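Okay so a few people asked what I do all day now that I'm off the housing units. I'm in key and tool control at Wattimena. Yes it's a whole job. Yes I get paid to look at hooks on a board. Thread, I guess!

Wattimena has 1,035 beds and every door, gate, cabinet and food slot in the place has a lock. Every lock has a key, every key is on a ring, every ring has a tag, and every tag has a hook. My morning starts with making sure all of that is still true.

You come in, you hand me your chit (little brass tag with your name on it), I hand you your ring. The chit goes on the hook where the ring was. If I look up and see a bare hook, no ring and no chit, then my day just got very long. 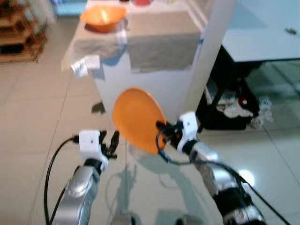
The rings are welded shut, by the way. New people always ask if they can slide one key off because it pokes them in the hip. No you cannot. You can buy a better belt keeper like the rest of us did.

Longest day I've had so far: a ring from the laundry corridor didn't come back at shift change. We held everybody over. Six hours. They were calling officers at home, going through lockers, the works.

It was in Murray Mahuika's lunch cooler. Under the ice pack! He'd driven all the way out to Priltilness with it and was mowing his lawn. He drove back with grass stuck to his boots and the whole shift just stared at him as he came through the sally port.

He'd also like everyone to know he brought donuts the next day. Noted, Murray.

People figure the worst part would be something getting into the wrong hands, and sure, that's why we do it. But even if a ring only goes home by accident, somebody has to decide if those locks get changed. Locks are NOT cheap. I've seen the quote for one corridor and I had to sit down.

Then there's tools. Maintenance has shadow boards, where the outline of each tool is painted behind it, so a missing screwdriver pretty much screams at you. Kitchen has the same thing for knives and ladles, inside a locked cage, and the big knives are on cables.
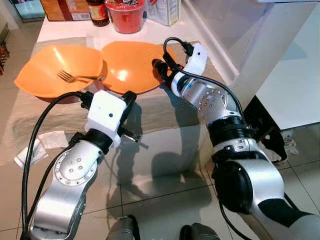
Flatware is the one that messes with your head after a while. We don't issue metal on the units at all, it's the bendy plastic stuff, and even that gets counted back in on the trays. So now I'm the person who notices forks. That silver one lying in the orange bowl? I looked at it and thought, who signed for that. My family has asked me to please stop doing this at dinner.

Noeline Baxter trained me and she'd been in that control room since before the computer came in. She still kept a paper log next to the screen, and the month the system crashed (December, of course, half the staff out sick) it was her notebook that got us through.

Things she taught me that I use every single shift: read the tag out loud. Touch every key with your finger when you count the ring. If somebody's talking to you, start over -- don't guess where you were.

And never take a ring from a hand that's just waving it at you through the slot while its owner is walking off. Make them stand there. They'll huff. Let them huff.

Somebody in the replies asked about Flida, the electronic cabinet where you punch in a code and it releases your ring. Bevan Mudgway over at Brunamier has been using one for two years and likes it. I'm a little jealous. I also want to know what he does when the power blinks, and he hasn't answered me yet -- BEVAN.

Pay question: it's the same as the units at my grade, minus the overtime I used to pull. I did over five years on the floor and my knees made this decision for me.

Do I miss it? Some. I miss the people I worked with, and the day goes faster when you're on your feet. I don't miss the noise one bit.

If you're a newer officer and a control post comes up on the bid sheet, take a look at it. You'll learn the whole building from that window, because every door in it passes through your hands.

Gotta run, shift change is at 2 and there'll be a line at my slot. Have your chits OUT, people.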